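How to Cover a Work Table with Cloth

12 Shares | 5 Comments

A cloth cover gives you a soft, quiet surface, and small parts don't skate off it the way they do on bare board. I use plain cotton in teal or blue-green. Mid tones hide dust well and most small items still show up against them.

Wash the fabric before you cut it. Cotton shrinks, and a cover that fit in July can be tight at the corners by October. Dry it flat, then iron it on the back.

Measure the top and add enough on each side to fold under. My table is 60 inches wide, so I add 5 inches at each end. If the fabric is too narrow, join two pieces and run the seam across the full width, well back from where you work.

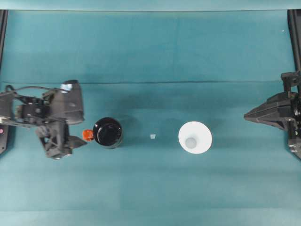

Lay the cloth face up and smooth it from the center outward. Clip the back edge first, then the front, then the sides. Pull until it is snug – if the weave starts to bow, you have gone too far. At the corner posts, cut a short slit and tuck the two flaps down.

Creases from the fold of the bolt are stubborn. Mist them lightly, leave the cloth for 30 minutes and smooth it again. A faint line may stay, and it does no harm.

Blotches are usually old spills or uneven dye. Dab spills with cold water and a little dish soap. Don't scrub, as it lifts the color and leaves a pale patch.

Shake the cover out when you change jobs, and keep a second one cut to the same size.

5 Comments | Share this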